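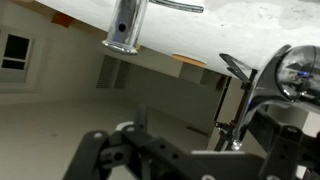 Do we need a better gripper to work a faucet lever?
Probably a better wrist and a better camera position first, and then we can argue about the gripper.

Filed under: Talks and Slides / Manipulation

Speaker notes, grippers session, afternoon slot. Keep to 18 minutes. Skip the part in brackets if the previous talk runs over.

Opening

Leave the question up while people sit down. Say it out loud once, then say the answer, then wait. Half the room will have bought a gripper this year and will want to disagree. Fine.

Say what the talk is. We compared three grippers on one arm, on household fixtures, mostly chrome ones. I went in doubting the brochures and I came out doubting our own test as well. Both get a turn.

The three candidates

Millska: two fingers, parallel, stiff. Boring. Does what the manual says.

Skulten: jointed fingers, supposed to wrap around whatever it touches. The sales line is "adapts to any household object." Read that line slowly and move on.

Medeiros: also jointed, lighter, softer pads. Ours arrived with a controller we had to flash before it would talk to the arm. Don't tell the whole flashing story, it takes too long.

Same arm for all of them, same wrist camera, same controller once the Medeiros box was sorted out. We ran everything through Plunov because that's what the lab has. I have no strong feelings about Plunov except that its log files are enormous.

The task

Approach the lever, make contact, move it, let go without hitting the spout. Ask the room which of those is hardest. Most people say contact. For us it was letting go.

Explain the scoring. Each gripper got 11 attempts per fixture. A pass meant the lever moved and nothing else got touched. A lever that moved while a knuckle leaned on the spout was a fail. One vendor thought that was harsh. I think a person paying for a new faucet would be harsher.

Results, and please don't photograph this slide

On the hardest fixture Millska passed nine, Skulten passed three, Medeiros landed in between. I'm not giving the full table because 11 attempts is thin and I don't want it quoted as a ranking. Say this twice. Somebody will quote it as a ranking.

What I am willing to say: the jointed fingers took up more room near the fixture than I expected from the drawings. Drawings show the fingers closed or fully open. Most of our trouble came halfway, with the outside of a joint sticking out where no planner was looking.

Chrome and the camera

Slow down here, this is the part I care about.

A wrist camera looking at polished metal sees the room. It sees windows and lights and bits of its own gripper, all bent. Our detector liked a highlight on a spout better than it liked the lever. We changed the gripper twice before anyone checked where the detections were landing. That was a bad week in November and I should own up to it.

The other problem is what the gripper hides. With large fingers, a fair piece of the lower image is gripper. You paid for a wide lens and you're using it to look at your own bolt holes. Nobody puts that on the spec sheet — ask for a sample image from the wrist with the fingers mounted, open and half open, before you order.

[If time: roll angle. We tried approaching with the wrist rolled over to clear the spout. Clearance got better, detection got worse. The training images were nearly all upright. Retraining helped some. I don't have a clean before and after, so don't claim one.]

What I don't believe

That "adaptive" fingers remove the need for a good approach path. They forgive a few millimeters. They don't forgive arriving from the wrong side.

That our test says much about your kitchen. One arm, one camera mount, a small set of fixtures. If your levers are plastic and matte, half of this talk goes away.

That force sensing would have fixed it. Maybe. We haven't run it, and the people who say so haven't either.

What I'd do with a small budget

Keep the plain two-finger gripper. Spend the money on a camera mount you can move. Log every failed release, with the image, and look at them by eye before changing hardware.

Questions I expect

Why no suction? Curved lever, small area, we didn't try.
Will you share the data? The images yes, once the Plunov logs are trimmed.
Which would you buy? Repeat the small budget slide.

More in Talks and Slides
Controller swaps that cost us a month
Wrist camera mounts, printed and machined
Do soft finger pads wear out?
Notes on testing with real fixtures

Comments (3)

gantrycrane: Halfway open is where ours hits things too. We ended up modeling the fingers as one fat box and the planner got slower but stopped scraping.

pk_benchtop: Eleven tries per fixture and you still showed numbers. I'd have left the slide out.

lowtorque: Did you try dulling spray on the chrome? It's cheating but it would tell you how much of this is the camera.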